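Speaker notes: What the wrist camera missed
Drinton session, afternoon slot, 20 minutes plus questions

Slide 1. Title

Don't read the title out. Say thanks, say the talk has one fault in it and no product launch. If the room is half asleep, skip straight to slide 3.

Slide 2. What we were told

The arm was sold to us as ready for kitchens. Jevis supplied the arm and the two-finger gripper, Traltness wrote the software that decides when it's safe to close the fingers or set something down. The pitch was that the wrist camera would see the counter, find a clear patch, and lower the item onto it. They had a video. Everyone has a video.

Ask for hands: who has bought something on the strength of a video? Wait. Put my own hand up.

Slide 3. What happened

Tell it plainly, no build-up. In May, during a put-down run in the Tanasarn test kitchen, the arm drove its fingers into a stone counter at full travel speed. It was holding nothing at the time. The force limit tripped late, one fingertip cracked, and the counter got a scuff we could feel with a thumbnail. No one was hurt. One person was standing close enough that I don't like telling the story, and I'll come back to that.

The software's status at the moment of contact was "surface clear, distance good." Say that line slowly.

Slide 4. The numbers

Over the whole trial we logged 3821 put-down attempts. The software marked 34 of them as faults. We went back through the contact force logs by hand and found 63 hard contacts. So it missed close to half of its own bad landings.

Expect someone to say 63 out of 3821 is a small share. Fine. It is. Ask them how many times a day they'd accept it next to their kid.

62 of the 63 were on polished stone. The other one was a loose cable and I'm happy to leave it out.

Slide 5. The work surface

Give people a few seconds with this one before talking. 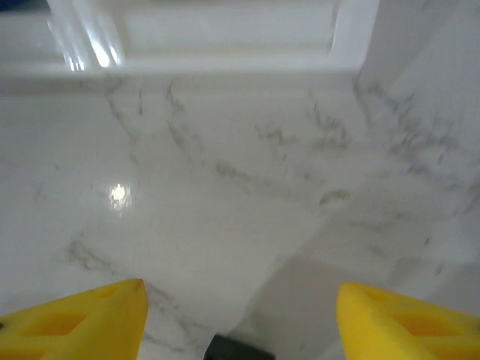 Slide 5: wrist view of the marble counter, with the light reflected left of center and a soft shadow at lower right.

Points to make while it's up:

The bright spot is a reflection. A person discounts it without thinking. Our depth estimate treated spots like it as something far away, so the counter under them came out lower than it was.

The veins are soft and a bit blurred. The vendor's position was that veining gives the camera plenty of texture to work with. Maybe on a good day with the arm parked. With blur in the view I wouldn't bet a fingertip on it.

Then the shadow. On several runs the software drew a border along a shadow and decided the counter had two heights. I have no patience left for this one.

Slide 6. The explanations we got

Go through these in order, keep it dry.

First we were told it was lighting. We changed the lighting. Hard contacts went down on one counter and up on the next.

Then calibration. We calibrated again, twice, with the supplier's person on the phone. No change I'd call a change.

Then we were told marble was an "unusual surface." It's a kitchen robot. Pause here, people usually laugh, let them.

Last came a software update that was described as a fix. What it did was raise the confidence needed before a put-down. The arm hit the counter less often and also refused to put things down at all for long stretches. I asked whether that counted as a success in their figures. I'm still waiting for an answer.

Slide 7. The safety part

Slow down. This matters more than the stone.

The force limit was set for lifting and never set again for coming down. We should have caught that. It was in the setup sheet and we signed the sheet. I'm not going to stand up here and blame two suppliers for a page with our signature on it.

The person near the arm was inside the taped line because the status light was green. The light was fed by the same software that thought the counter was clear. One wrong guess, two safeguards gone. If you remember anything from today, go home and check what your green light is wired to.

Slide 8. What we do now

Slow approach for the last stretch, every time, whatever the camera says.
Separate force limit for moving down.
A plain contact switch in the palm. It costs very little and has no opinions.
Light runs off the switch and the force sensor, with the camera left out of it.
Nobody inside the tape while the arm has power.

Since then we've had no hard contacts, but we've only run for a few weeks and mostly on one counter. Don't let anyone quote that as a result.

Slide 9. What I still don't know

Whether a better camera would help. The supplier says yes, and the supplier sells the better camera.
Whether steel sinks and glass hobs do the same thing. I'd guess they're worse. Not tested.
Whether the force logs we kept were sampled fast enough to catch everything. If they weren't, 63 is low.

Questions

If asked for the raw logs: yes to the force data, no to the video until the Tanasarn people agree.
If asked whether we'd buy from them again: say the contract runs out soon, and take the next question.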